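Breakfast in a small B&B: cooked to order or set times?

Home > Running the place > Kitchen and catering
Started by drastine_house, 2022-02-16

drastine_house
We have four rooms and we are opening again in February after a winter of painting. Up to now breakfast has been cooked to order any time between seven and ten. It means one of us is stuck in the kitchen for three hours for what might be six plates of food. I want to move to two sittings, 7.45 and 9.00, with the order slip filled in the night before. My husband thinks guests will hate it and it will show up in the reviews.

What do other small places do? Also interested in how you deal with toast, which is our most common complaint (cold by the time it gets to the table).

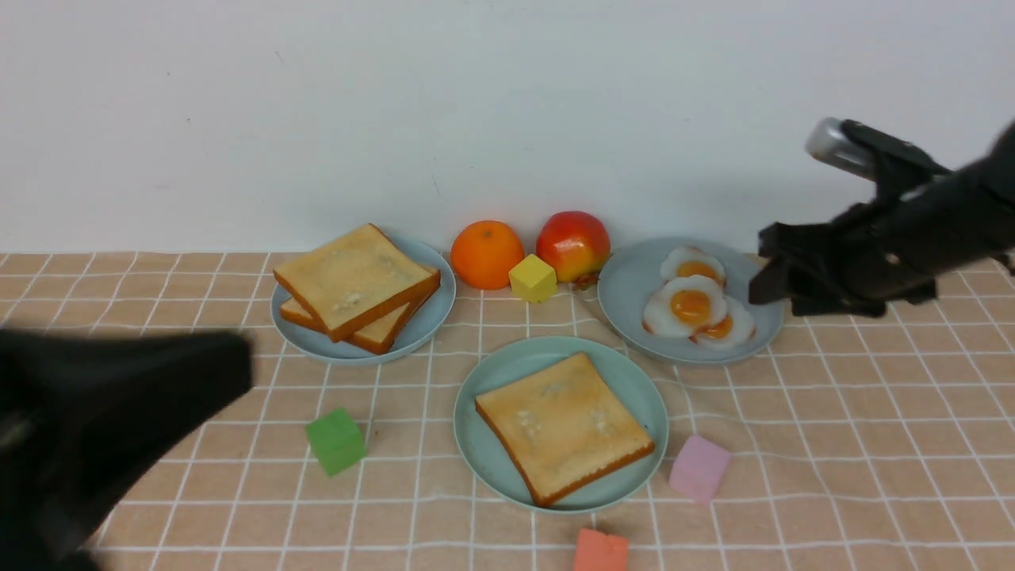
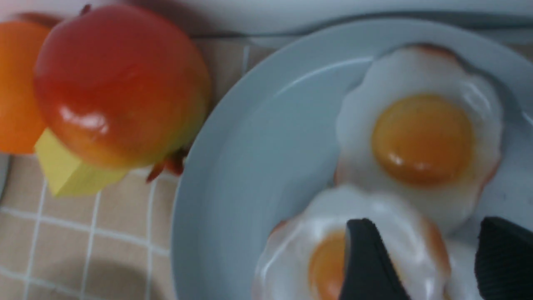

Mal-soon Hwang
Two sittings is fine if you say so when they book. The trouble comes when people find out at check-in. We put it in the confirmation email and again on a card in the room, and in the years we have done it I can only remember one couple who were properly cross.

I would not bother with the slip the night before. People tick everything on it after a few glasses of wine and then leave half.

Stelmakh
I disagree about the slip. Ours cut the waste right down, mainly on bacon and mushrooms. The way round the ticking problem is to make them write a number next to each item instead of ticking. One egg or two, one sausage or two. Once they have to write it they think about it.

On toast: make it last and carry it separately. Most of the cold toast I have been served was made first and sat in a rack while somebody fried things. Toast racks are the worst thing ever invented for toast.

Gison
Racks are there to stop it going soggy. If you stack it straight on a plate the bottom slice sweats and goes limp. I would take crisp and cool over warm and bendy. Perhaps I am in a minority.

Stelmakh
You are. A folded napkin in a basket does the job. It takes up the steam and it keeps the warmth in for five minutes or so, long enough for anybody.

drastine_house
Thanks all. We have been putting it on a plate, so that may be part of the problem. I will try the basket.

Mal-soon, did you lose any bookings when you changed over? We get a lot of walkers who want to be off early and a few wedding guests who want to be up late, and it's the second lot I'm worried about.

Mal-soon Hwang
Not that I noticed. For the late ones we leave cereal, fruit, yoghurt and a loaf by the toaster until half past ten and they see to themselves. Nobody expects a fry-up at that hour if you have told them when it finishes.

Handanero
Another view. We tried sittings for one season and went back. With 19 rooms you need them, with four I don't think you do. The whole reason people choose a place your size over the chain hotel by the roundabout is that they can come down when they like. We are at 145 a night and at that price I don't feel I can tell someone to be at the table for 7.45.

What did help was cutting the menu. We used to offer eggs four ways plus kippers plus pancakes. Now it is fried or scrambled, and a veggie plate. I can get that out in eight minutes on my own.

Stelmakh
Depends on your guests, surely. Ours are mostly contractors and they are all down by seven whatever we do.

Gison
Agree with Handanero on the menu. We dropped poached two years ago and had no complaints. Fried eggs hold on a warm plate better than anything else, as long as the plate really is warm. Put the plates in the bottom of the oven on the lowest setting when you start the bacon. Ours goes down to 100 and that is hotter than you want, so I leave the door open a crack.

Inna Kovalchuk
Not an owner, I stay in B&Bs for work most weeks. I don't mind a set time at all. What I do mind is being asked at 9 pm what I want to eat the next morning. I never know. If you do slips, please let people change their minds without a sigh.

drastine_house
Fair point, and I probably do sigh.

Handanero, how do you manage when all the rooms come down at once? That is what finishes me off. It's fine when they are spread out and it's chaos when eight people sit down inside five minutes.

Handanero
Tea, coffee and the cold table first, always. It buys you ten minutes and most people are happy as long as they have a hot drink. Then I cook table by table and don't start the next until the first has gone out. Someone waits, but what they get is fresh. I used to try to do all of it together and everything came out lukewarm.

drastine_house
That might be a way through without the sittings. I'll cut the menu first, see how the half-term week goes, and keep the two sittings for bank holidays when we are full. Husband says he can live with that.

Stelmakh
Let us know about the basket.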